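Bokora Community Help > Housing and Tenancy > Deposits and Inventories

Return of deposit after a furnished tenancy in Nurkholm

Posted by Erzsébet Szilágyi
14 comments

I vacated a furnished apartment in Nurkholm in February, after a tenancy of 2 years. The deposit was 4,000. The managing agent, Farkas, has returned 2,000 and states that the balance is being withheld for cleaning and for wear to the furniture. No itemized statement was enclosed. I hold a signed copy of the move-in inventory, which lists 64 items with their condition. I would like to know whether the agent may withhold the balance on this basis, and how an objection should be made.

Arnen_Tenants_Desk

The first document to consult is your lease. Most furnished leases distinguish between damage, for which a tenant is liable, and ordinary wear, for which a tenant is not. Light marks on a table or faded upholstery after two years of normal use would usually be treated as wear.

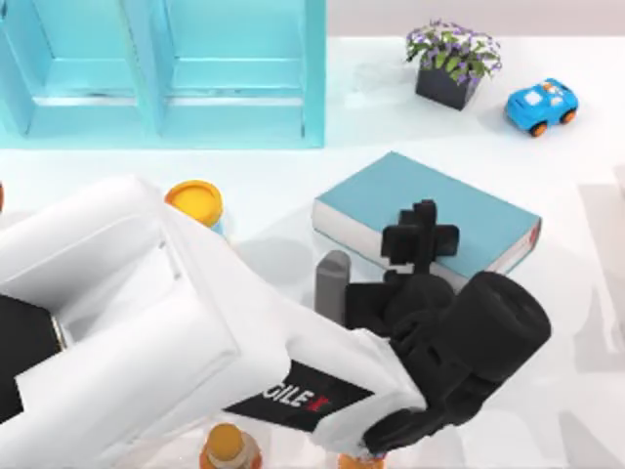 You should then write to the agent and request an itemized statement with receipts or estimates for each charge. Set a reasonable date for the reply and keep a copy of the letter. Compare each charge against the move-in inventory - an item already recorded as worn or marked should not be charged to you as new damage. If the agent does not respond, the local tenancy office can advise on a formal claim. Rules differ between districts, and this reply is general information only.

K. from Arnen

Same agent, same problem. They paid me most of it after a second letter. Send it by registered mail.

northside_let

Please also check whether the lease required professional cleaning. If it did, the cleaning charge may be valid, although you may still request the invoice.

Contact the moderators | © Bokora Community Help | Back to top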